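How to hang trousers so they stay on the hanger
Posted by Elsa Lindqvist, 9/4/23

I love a clothes rail. When I moved into my flat in Amelthorpe there was no wardrobe at all, so a small rail became my whole storage system, and I've never gone back! The one thing that used to drive me mad was trousers sliding off in the night. Folding them first sorts that out, and it takes no time once you've got the knack.

What you need
A flat surface bigger than the trousers
A hanger with a lower bar
A rail within arm's reach

Step 1. Empty the pockets, do up any zip or button and lay the trousers sideways on the surface. Put one leg on top of the other, matching the side seams.

Step 2. Hold the waist in one hand and the hems in the other and stretch the whole thing out gently. Leggings and soft fabrics love to bunch up in the lower leg, so go back over that bit with your palm before you move on.
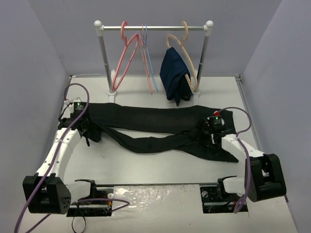 Black pair laid out sideways, bunched at the right end. Navy already over the bar of the beige hanger.

Step 3. Find the halfway point, somewhere near the knee, and slide the hanger in until the bar sits under it. Fold the waist end over. I leave the waist side a little shorter — it's heavier, and this evens up the weight beautifully.

Step 4. Lift by the hook, give one small shake and hang it up. If one side creeps down, shift the fold by 2 cm and try again.

Slippery fabrics
My friend Omar Hakim swears by the savile row fold, where each leg is folded over the bar separately so that one grips the other. It's brilliant for lined trousers! I use it on my smart pair every November when the party invitations start.

Next time I'll be doing jumpers, shoulder bumps and all.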